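Rundell Range road to close overnight from May as bridge work begins

Travellers planning to drive between Rundell and Prommont this autumn will need to allow extra time, with the range road to close overnight from the first week of May while two timber bridges are replaced.

The road will be shut to all vehicles from 7 pm each evening and reopen at dawn. During the day one lane will stay open at each bridge, controlled by portable traffic lights. Drivers should expect delays of up to 19 minutes at each set.

The work is being carried out by Sernex, which won the contract last year and has already set up a site compound at the bottom of the Prommont side. The company has also been clearing roadside trees near the lower bridge, and some of the gravel pull-off areas along that stretch are already fenced off.

The shire's roads engineer, Salamatu Bassey, said the two bridges had been on reduced load limits for a long time and could not be patched again.

"We have got as much out of them as we can," she said. "The new ones are concrete, they are two lanes wide the whole way across, and we can take the load limits off once they are finished."

Caravans and motorhomes can still use the road in daylight, but a width limit will apply at the upper bridge. Anyone towing a wide van is advised to measure it across the awning arms and mirrors before setting out, as there is nowhere to turn a long rig around between the last farm gate and the top of the range.
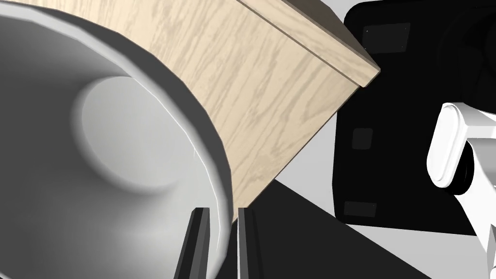 The alternative is the river road through the flats, a sealed route that stays open day and night. It adds 9 kilometres to the trip and misses the lookout, but the grades are gentler and it has overtaking lanes on the Rundell end. Petrol is available at both ends but not in between on either route.

Hire car customers collecting vehicles in Rundell for the one-way trip are being told about the closure at the counter. Those with an evening return in Prommont may want to ask for a later drop-off the next morning, particularly if they are coming off an afternoon flight. The hire desk at Prommont shuts at 6 pm and there is a key box for late returns beside the door.

Temitope Okonkwo, who manages the visitor centre in Rundell, said most people asking about the drive were on their way somewhere else and had put the range into their plans for a single afternoon.

"They land, they pick up the car, they want to be in Prommont for dinner," she said. "In May you have the light going early as well. If you leave here after four you won't enjoy it, and you might get to the top and find the gate is about to close. Stay the night in Rundell and go up in the morning."

She said the centre would have a printed map showing both routes, the bridges and the toilets. The toilets at the lookout will stay open, although the lower car park there will be used by trucks and visitors will have to park in the upper one and walk down the steps. There is no step-free path from the upper car park to the main platform. Visitors who use a wheelchair can ask the traffic controller for access to a marked bay in the lower car park between deliveries.

The short waterfall walk near the lower bridge will be closed for the length of the project. The longer ridge walk is not affected and starts from the upper car park.

Accommodation owners in Prommont have had mixed feelings about the timing. The town is busiest in spring, and several said they would sooner have the work done over the cooler months than have it run into the school holidays. Others depend on late arrivals.

Thắng Chu runs the campground beside the river and has 200 sites, most of them unpowered. He said he was changing his check-in arrangements so that people who took the long way round did not arrive to a locked boom gate.

"I'll leave the gate up until ten and people can settle with me in the morning," he said. "The only thing I ask is that they keep off the bottom paddock if it's been raining. It holds water down there and we've pulled a few vans out with the tractor."

He said bookings for the long weekend were running along much as usual, with a few cancellations from groups with large vans.

In Rundell, the bakery and café Tatlı will open an hour earlier on mornings when the road is open, to catch people waiting for the gate. Owner Naheed Kazmi said she already had a queue of cyclists before sunrise in the warmer months and did not expect the extra hour to be a problem. 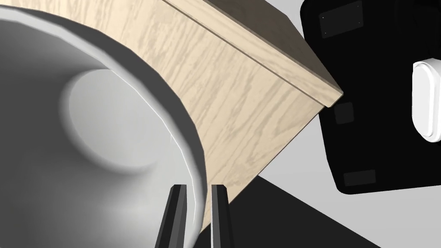
A grey bowl against a pale wooden surface.

The café will do takeaway breakfasts and fill thermoses. Ms Kazmi said drivers often asked whether there was anything to eat on the way over and were surprised to hear there was not. A coffee van used to trade at the lookout on weekends but it has not had a permit since the upper car park was resealed.

Cyclists will be allowed through the daytime lane closures but must wait for the green light with other traffic. On the uphill side, the controllers will hold cars until riders have cleared the bridge. Organisers of the annual range ride have moved their event to the river road for this year and entries already paid will be carried over.

Bus passengers will also notice changes. The afternoon coach from Rundell will use the river road for the duration of the work and will not stop at the lookout turn-off. The morning coach will keep to the range road and its usual stops, though the operator has added time to the timetable. Fares are unchanged on both.

One driver who has made the crossing recently, Ibrahim Nwosu, said he would still take the range over the flats if he had the choice. He was travelling with his parents in a small hire car and stopped several times on the way up.

"You come around the bend after the second bridge and you've got the whole valley on the left," he said. "My father wanted to stop in the middle of the road. There is a proper place to pull in a bit further on, so I'd tell people to wait for that."

The pull-in he described is one of those that will remain open. It has room for seven cars and is signposted from the Rundell side only.

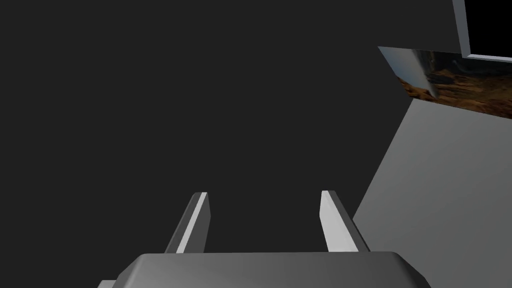
Mobile coverage is patchy along the whole climb and drops out completely between the bridges, so drivers are asked to check the road status before they leave town. The shire will post updates on its website each afternoon, and there will be an electronic sign at both ends of the road. If heavy rain is forecast the road may be shut earlier than 7 pm, and in that case the sign will be changed by lunchtime.

Ms Bassey said the site crew would escort emergency vehicles across at any hour. Residents with properties along the range will be given a pass and a phone number for the night supervisor. Those who have not received a letter should contact the shire office.

"We have written to every address we have on file, but some of those blocks have changed hands," she said. "If you have a place up there and you haven't heard from us, ring."

Work will begin on the lower bridge and move to the upper one when the first is open to traffic. The old timbers from both will be kept, with some to be reused for seating at the lookout. The shire has not given a finishing date for the upper bridge, and Ms Bassey said that would depend on how much rain fell on the range through winter.

An information session for residents and tourism operators will be held at the Prommont hall before the first closure. Sernex will have staff there to answer questions about truck movements and noise. Copies of the detour map can be picked up at the Rundell visitor centre, the campground office in Prommont and the hire car desks in both towns.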